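Norkville Bench Clearing Set

README, second release

What this is

A set of short recordings of one job: clearing small household items off a table and sorting them into bins and a basket. The items are ordinary kitchen and bathroom things, the sort that pile up at the end of a bench. The set holds 224 recordings, of which 200 are labelled. The rest are included as they are.

Folders

recordings – one folder per session, numbered
labels – one text file per labelled recording
items – the item list, with short names
notes – comments from whoever set the table

Items

Short names in the label files are lower case with no spaces. The ones that cause the most questions:

potholder – quilted cloth, blue. Not to be labelled as cloth or towel.
sponge – any sponge, whatever its shape or colour.
cap – a loose cap. If a cap is on a bottle, label the bottle only.
block – the dark brown rectangular one.
bottle_s – small white bottle.
handle – use this when only the handle of an item is showing and the rest is covered. Change it to the full name once the item is uncovered.

Layouts

There are 7 table layouts, named after streets near the Norkville room. Bornolley and Brokness use the bins only. Beddoe adds a wire basket to the right of the bins. Item positions are not fixed in any layout, and overlapping items are allowed. Each label file gives the layout on its first line. 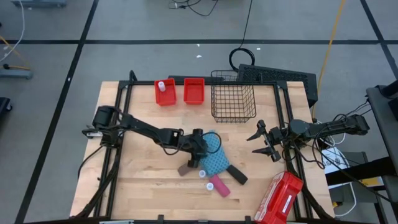 Beddoe layout, part-way through a recording. Bottle in the left bin, right bin empty.

Labelling rules

An item counts as put away when it is inside a bin or the basket and has been let go. Resting on the rim does not count. Left and right are always given from the camera's side of the table.

Known problems

The 2 earliest sessions use "mat" for the pot holder. We have left these alone so older scripts still run.
Small white caps are easy to miss against the light wood. Check the centre of the table before marking it clear.
Thin shadows from the wire basket have been labelled as items in a few files – please report any you find.

Changes

February: Beddoe sessions added, colour names made consistent, duplicate label files removed.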